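# 香水与香氛的家中存放、分装与清洁

更新：3月3日

适用于含酒精的喷雾香水、淡香水和无酒精香膏。香氛蜡烛与藤条扩香不在本页范围内。

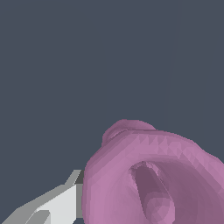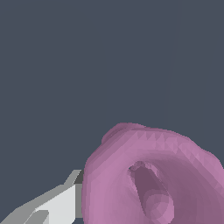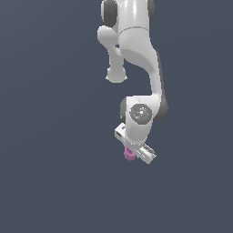
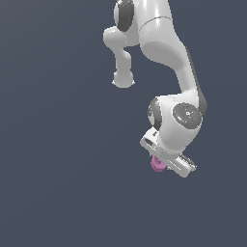 四幅均为电脑渲染图，灰蓝色背景。

## 存放位置

- 避开窗台、暖气片上方和浴室。浴室的问题在于温度反复升降，瓶内空气随之胀缩，密封较差的喷头会漏气。
- 衣柜内层或抽屉最合适。带盒存放，盒口朝上。
- 瓶身直立。横放时香水长时间接触垫圈，橡胶件会溶胀，部分旧款垫圈还会把颜色带进液体。
- 冰箱冷藏并非必需。若要冷藏，放在门架以外的位置，取出后先回到室温再喷。低温下部分天然原料会析出絮状物，回温后多数可自行溶解；仍有沉淀的，静置后取上层使用，不要用力摇晃。

Mabula的香膏熔点偏低，夏季放在皮包里会变软渗油。盖子拧紧后外面再套一只密封袋。

## 分装

分装瓶选玻璃内胆。PET瓶可以短期携带，不宜久存，酒精浓度高时瓶壁会逐渐发雾。

1. 洗手，台面铺吸水纸，开窗，关掉明火。
2. 新瓶用95%酒精冲洗2遍，倒扣晾干。不要用自来水收尾，残留水分会使香水变浑。
3. 喷头可拆的原瓶，用注射器抽取；喷头压封的原瓶，取下按钮，把分装瓶底部的阀口对准喷管，垂直按压。
4. 装至瓶肩以下，留出膨胀空间。
5. 贴标签，写明品名、浓度和分装月份。

Lumska的底充式分装瓶阀口较浅，按压时稍有倾斜就会从侧面漏液。Folleck的漏斗口径偏大，配小瓶需要另加一截硅胶软管。软管用过一次即带味，不同香调不要混用。

分装后的香水建议在6个月内用完。原瓶内剩余量不足三分之一时，液面上方空气多，氧化加快，此时转入小瓶比留在原瓶里好。

## 喷头堵塞

先判断是干结还是泵体损坏。按下后能回弹但不出液，多为干结；按下不回弹，基本是弹簧或泵芯的问题，清洗无效。

干结的处理：取下按钮，在温水里泡十分钟，擦干，再浸入酒精片刻，装回后对着纸巾空按数次。不要用针捅喷孔。孔内有旋流槽，划伤后只能喷出直线水柱。

按钮取不下来时，用棉签蘸酒精敷在喷孔上，隔一会儿再试。

## 清除残味

玻璃空瓶：酒精浸泡过夜，倒掉后用热水加少量小苏打冲洗，再用酒精过一遍。琥珀、广藿香一类的后调附着力强，往往要重复2次。塑料泵头基本洗不干净，直接更换。

织物：真丝和浅色衣料上的香水渍要尽早处理。用干布吸掉表面液体，从背面点涂稀释酒精，向内收，不要来回擦。醋酸纤维不可用酒精以外的溶剂，丙酮会把它溶掉；即使是酒精，也先在缝边内侧试一下。

木质台面：酒精会侵蚀虫胶漆和部分水性漆，出现白斑。香水瓶下面垫玻璃或瓷碟。已经发白的，待完全挥发后上薄蜡。

皮革表带：喷后等手腕干透再戴。

## 变质判断

颜色变深本身不说明问题，含香草醛的配方放一段时间都会转为褐色。看以下几项：

- 前调出现酸味或类似指甲油的气味；
- 喷在试香纸上，柑橘部分完全消失；
- 液体浑浊，回到室温后仍不澄清。

测试要用试香纸，皮肤温度和油脂会干扰结果。前几喷来自泵管内的旧液，先空喷再取样。

变质的香水不要倒进下水道。量少时喷在废纸上，于室外通风处晾干后丢弃；量多时按当地易燃废弃物的规定交投。

## 库存记录

瓶数多的话用一张表即可，列出品名、容量、开瓶月份、存放位置。我这份表从去年11月开始记，全部液量折合约1,810毫升，其中开瓶最久的是一瓶Stuvalska的木质调，颜色已深，气味仍正常。

表格按开瓶月份升序排列，取用时从上往下。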